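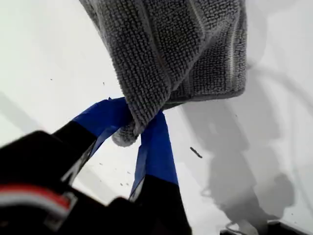

Why I picked foul balls

My project is on two-strike foul balls, and yes, I chose it because I was a catcher in high school and they hurt. Ilona Medve, my advisor, wanted a question I could answer in one semester, so I settled on this one: do hitters who foul off a lot of two-strike pitches end up on base more often in that same at-bat?

I used old scorebooks from Jokton and Samel, two summer teams that play each other all the time at Tian Field. The books were a mess (one scorer drew little fish for fouls, which took me way too long to figure out) but the pitch counts were there. I typed everything into Deltimo, the stats program we have in the lab, and ended up with 628 at-bats that got to two strikes. I threw out 5 of those where I couldn't read the result.

What I found

Most at-bats were pretty boring. The hitter got to two strikes and either struck out or put the next pitch in play. The good stuff was in the long ones! I had 80 at-bats with three or more two-strike fouls, and those hitters walked more than I expected. They didn't hit any better, though. I really thought I'd see more line drives once a guy had looked at every pitch the pitcher owned, and I just didn't.

The longest one had 8 two-strike fouls and finished with a pop-up to first. I felt bad for everybody involved.

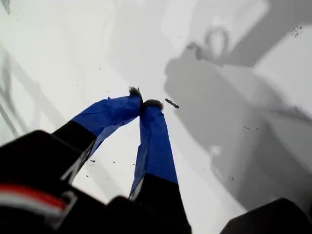 Gripper fingers with blue tape, tips together.

Problems

The biggest one is that I don't know who was pitching half the time. Samel's book only lists the starter, so a tired pitcher and a fresh reliever look the same in my table. Walks might just come from tired arms. Also, good hitters probably foul off more tough pitches anyway, and I didn't separate hitters by how good they were to begin with.

What's left

I still need to split the table by inning, and Ilona wants a chart of walks against number of fouls. The new season starts in May, and Jokton's scorer already said she'd write down every pitching change for me (no fish).

2021-02-26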